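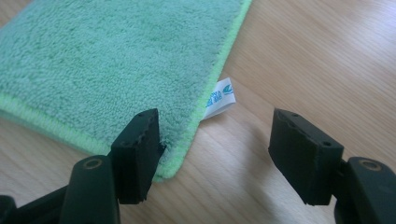

Trolell Microfiber Cloth, Green

General-purpose cloth for tables, counters and sealed wood. Looped pile on the face, lime-green stitched border, white fabric tag sewn into one edge.

Size: 410 x 600 mm
Pack: 8 cloths
Item code: Hutchins 11
Care: machine wash warm, tumble dry low. No bleach, no fabric softener.

Use dry for dust, damp for grease and finger marks. Fold before use and turn to a clean side as the pile loads up. Wash separately for the first two cycles - some lint is normal.

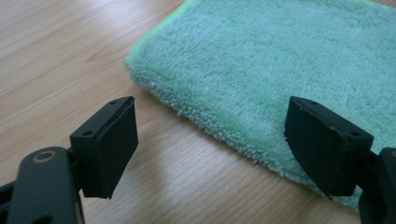 Folded cloth on a light wood tabletop, rounded corner and edging.

The tag can be cut off close to the stitching. Do not pull it. Replace the cloth when the pile stays flat after washing. Orders placed by noon Wednesday ship the same day.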